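Clurdale Teach Kit
Records a task shown by hand or by remote control.
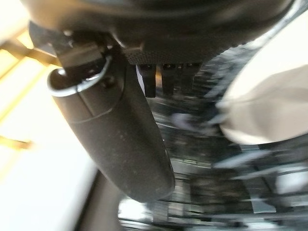
Wrist views are logged with the joint positions. During fast moves the background smears while the finger stays readable — keep those sections. 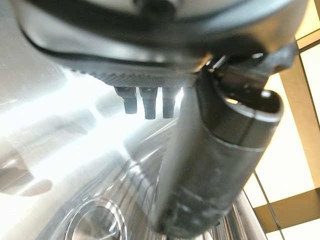

Can I mix hand-guided and remote demonstrations?
They can share a project, under separate labels.

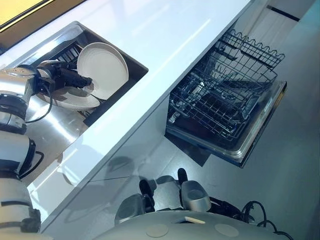
STORAGE
The recorder holds 1,000 demonstrations. Each one is saved with every

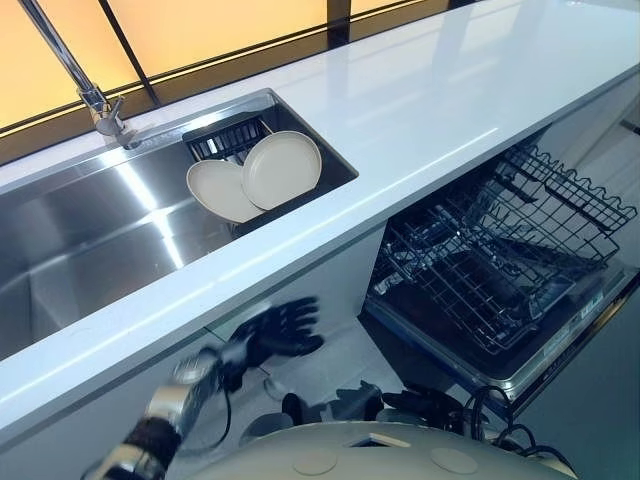 camera stream, and failed attempts are kept until deleted.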